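12/11/2025

Slept until 6, coffee, then straight to the spare room before I could find something else to do. I told myself I would finish the sorting before the end of the year and I am behind.

The yellow cabinet is staying where it is. I went back and forth on that for a week. It is too bright for the room and it shows every fingerprint, but it holds a lot and I don't want to carry it down the stairs again. In the morning the sun comes in on it and the whole wall looks warm. I wiped the top and the front edges with a damp rag and got most of the marks off. The bottom section still sticks when the weather is cold. I rubbed a candle stub along it and it moved a little better.

After that I started on the blue bin. All the black plastic from the old machines went into it in February, when I closed up the repair bench, and I haven't been through it properly since. Covers, trays, frames, side pieces. At the time I threw things in as they came off the shelf and figured I would know them later. I don't know all of them.

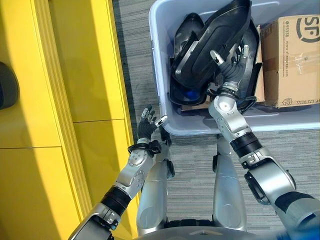
My rule today was that if I couldn't name what a part belonged to, it went in the discard bag. I broke the rule twice. One was a cover I'm fairly sure is from the Flirero, and those are hard to get now. The other was a tray with no cracks in it at all, and I couldn't make myself throw out a good tray. Both are on the windowsill until I decide.

The Civmont parts were easier because they have the number molded on the inside. Put those together in a grocery bag and wrote the name on it in marker. I have 37 dollars in the envelope from the last few I sold, and if these go for anything close to what the others did, it will pay for new shelf brackets.

Stopped at noon for soup and the end of the bread. Called the Tang store about whether they still take hard plastic. They do, but only the 2 mornings a month, and it has to be clean with no metal in it. So now there are screws to take out. Spent an hour on that with the small driver and filled half a jam jar. My thumb is sore.

Vacuumed the carpet after. It is the kind of gray that hides dirt, and I got more out of it than I expected, mostly along the edge by the cabinet. Found a washer and a pen cap.

Need to get: contractor bags, marker, brackets, dish soap. Look for the Cukia manual in the hall closet, second shelf.

Rain started after supper. Left the bin where it was. I'll do the rest of it tomorrow if my back is all right, and then the boxes under the window.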